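November 26, 2020

Hide glue, batch two, continued. Holiday, so the building is quiet and the hot plate is mine.

Where we left off: the July pot went thin and smelled like a barn, and Henrike said in her tactful way that it might be past its best. It went down the drain in the yard. I have started over with the Lallier granules, one part glue to two parts cold water by weight, soaked overnight in the jar with the cracked lid. By morning they had swelled up into something like tapioca. I would not serve it.

Warmed in the water bath to 140 F and held there. The dial on the Eglītis pot is a work of imagination (it says 140 when the probe says 163), so I have put a strip of masking tape over it and drawn my own mark. Please leave the tape alone. Mohsin, I mean you, and I mean it fondly.

Test joints: maple to maple, spruce to spruce, maple to spruce. Rubbed joints, no clamps, parts warmed under the lamp first. Open time with the parts warm was a bit over a minute, long enough to do it right if you don't stop to admire it. With the parts cold it was hopeless. The glue gelled before I had the second piece lined up, and I got a joint I could pull apart with two fingers. I have kept that one on the shelf as a reminder to myself.

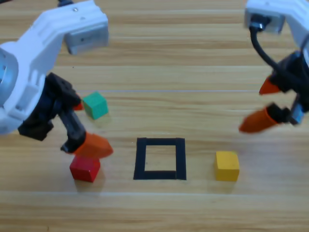 Added urea to a small portion to slow it down, as Ghazala suggested. First try at 10 percent of the dry glue weight. It stayed workable for nearly four minutes with warm parts, and I got cocky and tried it on the chair arm. The chair arm did not enjoy this. I pushed the tenon home crooked, pulled it out, wiped it, pushed it home crooked the other way, and then found a third option, which was straight. Tape across it overnight. No opinions on it until tomorrow, including mine.

Salt instead of urea is next on the list. Wilfredo swears by it, but he also swears by storing chisels in a sock, so I am keeping an open mind and a short list of controls.

Strength: Kobe's lever rig is still the only thing we have. The load cell's sticker says 2,000 pounds, which flatters everything we have ever put in it. Results so far, plain glue, warm parts: the maple pair failed in the wood, as did the spruce pair. The mixed pair let go along the glue line on one side and took a nice long splinter of spruce with it on the other. I am calling that half a success and will make two more before I believe it. The urea batch needs a full cure, so nothing to report.

Humidity in the back room was 70 percent when I came in, thanks to whoever left the window on the latch. Dehumidifier on. It sounds like a truck idling but it does the work. I wouldn't compare today's drying times with anything from the summer.

The Tratura order is still not here. Tracking has it "in transit," as it has been since before my last haircut. We need the brushes more than the granules – the Oken ones shed, and I have now picked bristles out of every joint I care about. For today I trimmed one back to a stub and it behaved better. Try that before throwing the rest out.

To do:
Pull the tape off the chair arm, gently.
Salt batch, same weights as the urea one.
Two more maple/spruce pairs, warm.
Ask Henrike if the old veneer hammer is hers or the shop's. The handle is loose either way.
New lid for the soaking jar.
Glue pot is off, unplugged, and in the fridge behind the milk. It is labeled. Read the label.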